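Threads > Robots > Teaching by hand

Search threads Go

Kidus Seyoum
2/25/23

Spent the whole arvo steering a robot arm with a controller in my lap and my thumbs are cooked. A little thread on teaching Chala a task by remote.

Chala is what we call the arm. The job is simple to say: come down over the tray, stop, come back up. I drive it, the software (Ultero) records every move, then the arm has a go by itself.

I'm doing it all in the sim first. You can muck up as badly as you like in there and the only thing that gets hurt is your pride.

My first runs were awful. I kept stopping to think, and Ultero records the thinking too! So the arm learned to hover like someone who's forgotten why they walked into the kitchen.

Fix was to do the move in my head, then drive it in one go - slow is fine, stopping isn't. I binned two whole sets and started over.

I'm up to around 60 runs I'd be happy to show anyone. The wrist is the fiddly bit. Get it pointing close to straight down before you're over the tray, or you end up correcting both things at once.
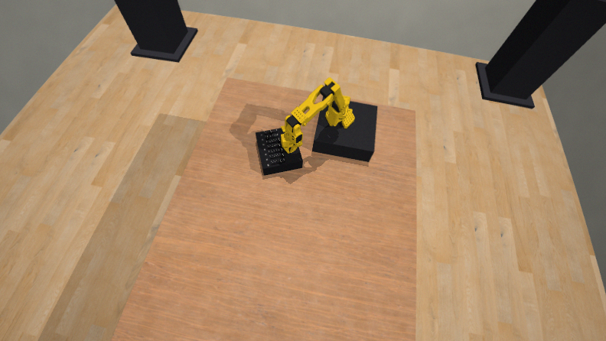
Also, change your camera angle now and then. I'd been driving from side on and had no idea how far off I was until I looked from higher up.

Real arm in March if it all goes well. I'll move that one by hand, so no thumbs involved - can't wait.

Comments

onine_fan: do you trim the pauses or just redo the run?

Kidus Seyoum: redo it, trimming made mine jumpy

Cludoren: the kitchen thing is exactly what mine does lol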